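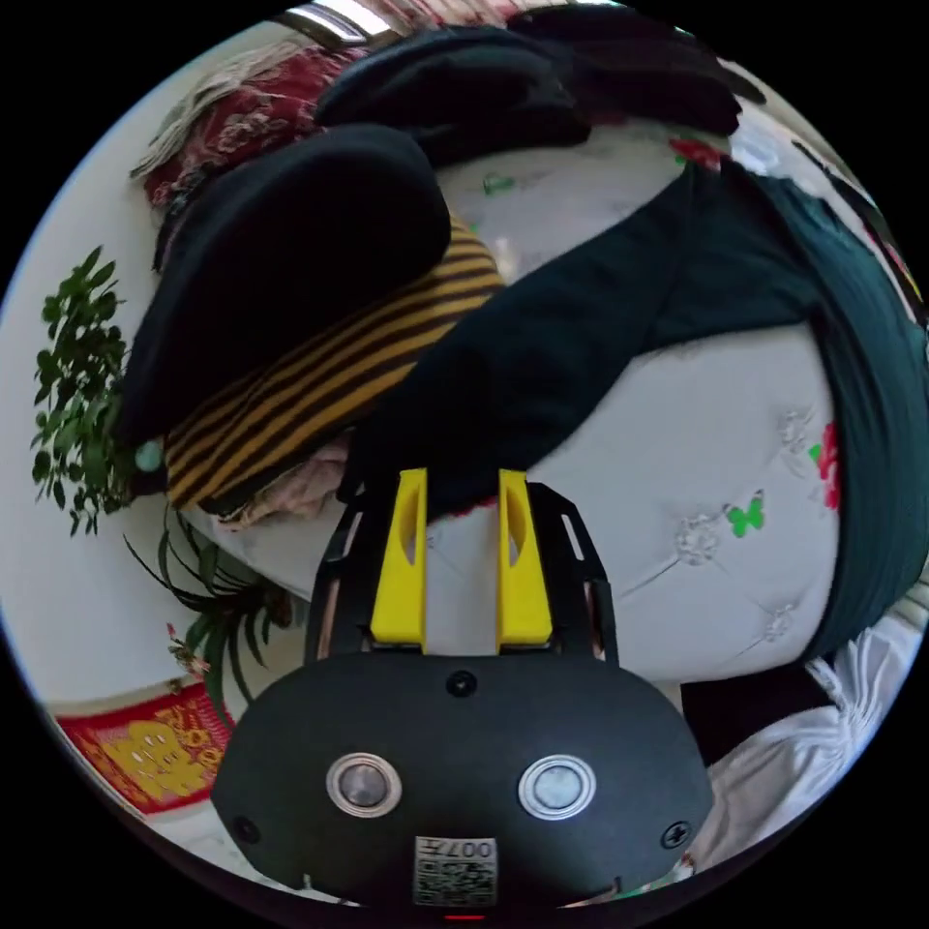
**Trade bedding: contract grow or buy in for spring?**

**pottingbench** wrote:

We're a small nursery and garden shop just outside Virnidley, two polytunnels and a glasshouse that leaks. Up to now we've grown all our own bedding from plugs. Heating went up again last winter and I'm wondering whether to stop and buy in finished trays.

Edosmont have quoted me for pansies, petunias and geraniums, delivered weekly from April. Minimum order is 100 trays a drop, mixed. Has anyone here used them? I sold 3410 trays last season, so the volume is there over the year, but early on I'd struggle to shift a full drop if the weather's poor.

**lower_field** wrote:

Used them for two seasons. Plants were fine. Deliveries came when they said, apart from one bank holiday. My trouble was the colour mix, as you get what they load. I had red geraniums coming out of my ears one May and no white at all, and white is what people ask for here.

If you do sign, get the colours written into the order.

**Marl&Sons** wrote:

I'd keep growing. Once you buy in you're selling the same trays as the supermarket up the road and you'll be compared on price. Our customers come back for the bedding because it's been hardened off properly and doesn't sulk for a fortnight after planting.

What are you heating to? We run the plug house cooler than most and just start later.

**pottingbench** wrote:

12 degrees at night from the end of February. I tried going lower and lost a lot of the geraniums to botrytis, so I'm not keen to do it again.

Point taken on the supermarket. There's one opening in Braltport and that's already on my mind.

**tunnelvision** wrote:

Don't agree with Marl&Sons. Most people buying a six-pack of petunias haven't a clue who grew it and don't ask. They want it in flower and they want it by the May half-term. I stopped growing bedding and put the tunnels over to herbaceous and herbs in 1 litre pots. Less heat, longer shelf life, better margin per bench. Bedding is all bought in now -- it gets people through the gate and that's enough.

**Marl&Sons** wrote:

Depends on your customers then. Ours do ask. We have a sign up saying "grown here" and we had complaints the year we took it down for painting.

And herbaceous is fine if you've got the space to hold it over. A tray of pansies is gone in a week. A bench of unsold geums is still there in August wanting water.

**Su** wrote:

Could you split it? We buy in the early stuff, March and April, when heating costs most, and grow the May crop ourselves with hardly any heat on. Plugs arrive late March. It does mean the tunnels stand half empty in February, but we use the time for washing down and mending.

On the minimum order, ask if you can share a drop with another shop. We did that with a farm shop four miles off and the supplier didn't mind as long as it was one address and one invoice.

**lower_field** wrote:

Agree with Su on sharing. Just settle beforehand who gets first pick off the trolleys. We didn't.

Also check who pays for the trolleys if they go missing. Edosmont charged me a deposit on each and were slow giving it back.

**pottingbench** wrote:

The quote doesn't mention a trolley deposit, so I'll ring and ask. I like the idea of the split. I'll cost it up with plugs for May only and see what the gas comes to. The plug order has to be in by December whichever way I go.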